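Section 4: Placing and Starting the Dehumidifier

Applies to the Pivix Preninen and the Preninen with pump. The Skekgate basement model has its own guide.

4.1 Before you begin

Leave the unit standing upright in its box or on the floor for 8 hours after delivery. The oil in the compressor needs time to settle. If the box was laid on its side at any point, leave it for a full day.

Check that you have the following:

Dehumidifier
Water tank with float (already in the unit)
Drain hose, gray, with threaded collar
Hose cap
Four caster wheels in a small bag, taped inside the tank
Air filter (already in the unit)

The model number is on the plate behind the tank. Write it inside the front cover of this guide. You will be asked for it if you call for service.

4.2 Fitting the wheels

1. Take out the tank and remove the bag of wheels.
2. Lay a blanket on the floor. Tip the unit gently onto its back, no farther than needed to reach the base.
3. Push each wheel stem into its hole until it clicks. The two wheels with locks go at the front.
4. Stand the unit up again and put the tank back.

Note: If you had to tip the unit to fit the wheels, wait another 2 hours before you plug it in.

The wheels are meant for hard floors. On thick carpet, leave them off and set the unit on a flat board.

4.3 Choosing a spot

1. Pick a level place on the floor near a grounded wall outlet.
2. Keep 8 inches clear at the back and on both sides. Leave the top completely open.
3. Close windows and outside doors. Leave inside doors open if you want to dry more than one room.
4. Lock the front wheels.

Caution: Do not use an extension cord or a power strip. The unit draws 274 watts in normal use and more for a moment each time the compressor starts.

Caution: Do not place the unit in a bathroom within reach of the tub or shower.
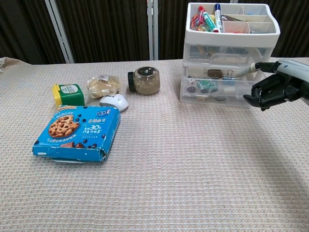 Air is drawn in through the grille at the back and leaves through the louver on top, so anything soft near either opening can slow the unit down or shut it off. Fabric is the most common cause. Look at what hangs or lies within reach of the unit before you switch it on. A pleated curtain hung behind a table, like the dark brown one in the photo, should be drawn aside or tied back if the unit is going to stand next to it. A tablecloth with a long overhang needs the same attention. Loose cloths left on a table corner should be moved if they could drop onto the louver.

If the only free outlet is behind a curtain, run the cord under the hem and keep the unit in front of the fabric, with the grille turned to the open room. You may turn the unit at any angle as long as the clearances in step 2 are kept.

4.4 Tank or hose

The tank works for most rooms. When it is full, the unit stops, the tank light turns red, and you will hear a short beep. Empty the tank and slide it back until the light goes out.

To drain through the hose:

1. Switch off the unit and pull the plug.
2. Unscrew the hose cap at the lower left of the back panel. Keep the cap.
3. Screw the threaded collar on by hand. Do not use pliers.
4. Lead the other end to a floor drain. The hose must run downhill all the way, with no loops.
5. Put the tank back in. The unit will not start without it, even when the hose is in use.

Note: On the pump model, the hose may rise to the edge of a sink. See Section 6.

4.5 First start

1. Plug in the unit. All of the lights come on for a moment and then go out.
2. Press Power. The fan starts right away. The compressor starts a few minutes later.
3. Press the arrows until the display shows the humidity you want. The factory setting is 63 percent, suitable for storage rooms and hallways. For a bedroom or a closet that smells musty, choose a lower number.
4. Press Fan to choose high or low.
5. Leave the unit running overnight.

The number on the display may stay the same for the first day or two. Walls, rugs, and furniture give up their moisture slowly, and a damp room will keep filling the tank during that time. Water collects faster in a warm room than in a cool one.

Some warmth from the louver is normal. So is a gurgling sound when the compressor stops.

Caution: After switching off, wait five minutes before switching on again. The unit has a built-in delay, but pulling the plug resets it.

4.6 If the unit does not start

No lights: Check the outlet with a lamp. Press the reset button on the plug.

Tank light is red, tank is empty: Take the tank out and see that the float moves freely. Slide it back in squarely.

Fan runs but no water collects: The room may already be at or below the setting. Lower the number on the display and wait an hour.

Display shows F2: The coil is icing. Check the clearances in 4.3 and the filter, then leave the unit off until the ice is gone. In rooms that stay cold through the winter, F2 may appear often until April or so.

Display shows F5: Call for service.

Cleaning the filter is covered in Section 5.

Text: Els Michiels. Checked against the current model by Triin Dzene, January 2021.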